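Two sets of fingers compared on a marker pen

Notes on the gripper trials carried out at the weekend.

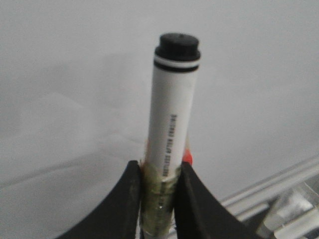

By Wilma Baert | Sun 14 April | Filed under: Grippers

The purpose of the present trial was to establish which of two sets of fingers should be fitted to the arm for the writing tasks planned for November. The candidates were the Drukar fingers, which are rigid, and the Landerar fingers, which have a softer pad. Both were driven by the same Neltska controller, and no settings were altered between runs.

Each set was required to pick up a capped marker, hold it upright for 60 seconds and return it to the tray. A total of 168 attempts was made, divided equally between the two. A bare barrel is smooth and narrow, and the rigid fingers allowed it to turn on 24 occasions. Several turns of tape were therefore added where the fingers close. The tape makes the barrel thicker at that point, and the Drukar set dropped the marker only 3 times thereafter.

The Landerar fingers performed well from the outset, with or without tape. They were, however, slower to release, and the pen often leaned a little on its return.

The wrist camera proved more useful than expected. With the marker held close to the lens, the stripes at the cap are easy to pick out and give a dependable reference for tilt. The small print on the barrel does not.

Roos Maes has asked that the Yatsenko fingers be included as well. They are on order, and I shall report on them separately.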